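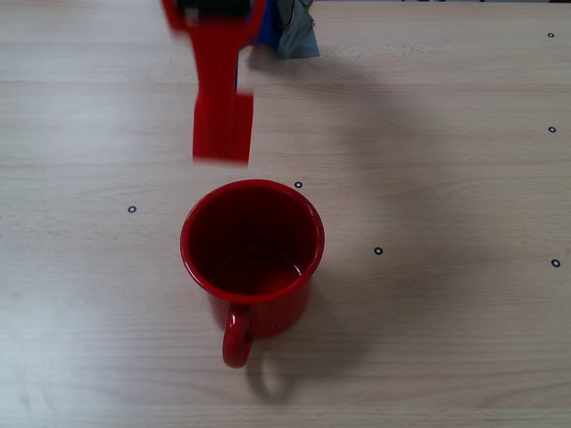 Tillimden enamel mug in red, seen from above with the handle to the front.

Tillimden Enamel Mug – Red

Hevdale Kitchen & Table > Drinkware > Enamel

Reviewed for the shop by Bogumił Wasilewska

I should say before you get your card out that I don't much like the way enamel mugs are sold. You'll have seen the sort of thing. A campfire, a woolly jumper, a paragraph about simpler times. A mug is for drinking out of, and most people who buy one will use it at a desk or next to the kettle. We took the Tillimden on because enough customers asked for a plain red one, and I was told to write the page on condition that I could say what I thought.

What it is

A steel mug with an enamel coating, red inside and out. The rim is rolled and in the same red, where many enamel mugs have a black or dark blue edge. The handle is a closed loop, also red. If you look at the side in decent light there are faint speckles in the finish, so don't expect it to look like a coat of car paint. Two customers have sent theirs back over the speckles. They are normal on enamelware and we no longer count them as a fault.

Look down into it and the inside seems darker than the outside. It's the same coating all the way through. A deep mug shades its own walls, and the base tends to look a bit lighter because it faces up at you.

There is no printing on it and no slogan. I'd count that as the best thing about it.

What Tillimden say, and what I make of it

"Practically unbreakable." It won't smash like china, I'll give them that. But enamel is a kind of glass stuck to metal, and glass chips. I dropped our shop sample off the counter on to the stone floor. It bounced, kept its shape, and lost a flake from the bottom edge about the size of a grain of rice. After a fortnight beside the sink there was a brown spot where the flake had been. It still holds tea perfectly well. If a rust spot is going to annoy you, buy something else or don't drop it.

"Keeps drinks hotter for longer." I can't see how. It has a single thin wall and no lid. I made two teas at the same time, one in the Tillimden and one in an ordinary thick pottery mug I'd warmed first, and the pottery won comfortably. If you drink slowly, you will end up with cold tea. I asked Tillimden what they had compared it with and have not had an answer.

"Cool-touch handle." This is the claim I'd most like them to drop. The handle is metal and it joins straight on to the side. With boiling water in the mug it warms up near the joins quite quickly. You can hold it, but hold the middle of the loop. The rim is worse. Give black coffee a few minutes before you put your lip to it, and longer for children.

"Dishwasher safe." Fair, as far as I've tested it. Ours went through the machine every working day from September to December and the red hasn't faded that I can see. Water does collect under the rolled rim, so dry that part with a cloth if your machine leaves things damp.

"Suitable for the hob." It says so on the box. I've warmed milk in it on a small gas ring and it was fine over a low flame, with a good deal of stirring and an oven glove. Never put it on the heat empty. As for induction, it worked on mine and refused to register on my neighbour's, probably because the base is narrow. I wouldn't buy it with that in mind.

Not for the microwave. It's metal.

Using it day to day

The opening is wide, which makes it easy to wash by hand and easy to get a spoon or a whisk into. It is also good for soup. Tea leaves a tan line on red enamel that's harder to spot than on white, and whether you call that a benefit depends on how much you want to know. Bicarbonate of soda on a damp cloth shifts it. Leave scouring powder and wire wool alone, they dull the gloss and you can't get it back.

It's noisy. Set it down on a wooden table and you'll hear it, stir it with a metal spoon and so will the rest of the house. One office customer bought 18 of them and then came back for coasters.

The handle takes three of my fingers. Volodymyr Onyshchenko in our warehouse, who has far larger hands than me, gets two in and says he's happy with that. If you have sore joints or a weak grip, try it in the shop first. The mug itself is light, but it is less light when full and hot.

Red on red also shows fingermarks. They wipe off.

Compared with the others we stock

The Ostapchuk enamel mug costs less and comes in white with a dark rim. The coating looks thinner to me and the rim on the last batch was uneven in places, though we sent the worst ones back. As a mug for the shed or the van I'd take the Ostapchuk and keep the change.

The Clivedix is a double-walled steel cup with a lid. It does keep tea hot. It's also heavier, it can't go on a hob, and I think it's ugly, but that's a matter of taste.

The Tillimden sits between them on price. You are paying for the finish, mostly, and the finish is good – even colour, a clean rim, and no drips or bare patches on any of the ones I unpacked. I looked for them.

Guarantee

Tillimden give 5 years against faults in manufacture. Read the small print, as I did. Chips from knocks are not covered, nor are scratches, staining or damage from overheating. That takes out nearly everything that can go wrong with an enamel mug. What's left is a handle coming off or the coating lifting by itself, and we have yet to see either.

Hevdale will swap any mug that arrives chipped. Check round the rim and the base when you open the parcel, and send us a photo before you use it. We do look at the chip, and one with tea stain in it hasn't come from the courier.

Details

Product code: 788
Colour: red, inside and out
Material: enamelled steel
Rim: rolled, red
Handle: closed loop, red
Dishwasher: yes
Microwave: no
Oven: the maker says yes, we haven't tried it
Gas hob: low heat, never empty
Induction: don't count on it
Sold singly. No lid available.

Questions we've been sent

Can you print our logo on it?
We can't. Tillimden will, but only on orders of 1000 or more, and they would not send me a sample of the printing. I'd ask to see one before ordering that many of anything.

Does it taste of metal?
Not while the enamel is whole. Some people notice the feel of the rim and call it a taste. If the inside gets chipped, stop drinking from it and keep pens in it.

Will a second one match the first?
Near enough. The two batches I've compared were the same red to my eye, but I'd order them together if it matters to you.

Is it a good present?
For someone who already likes enamel, yes. For someone who complains that their tea goes cold, get the Clivedix.

Collection from the Hevdale counter is free. Posted mugs go out in a cardboard box with paper packing, and orders placed before 2 pm leave the same working day.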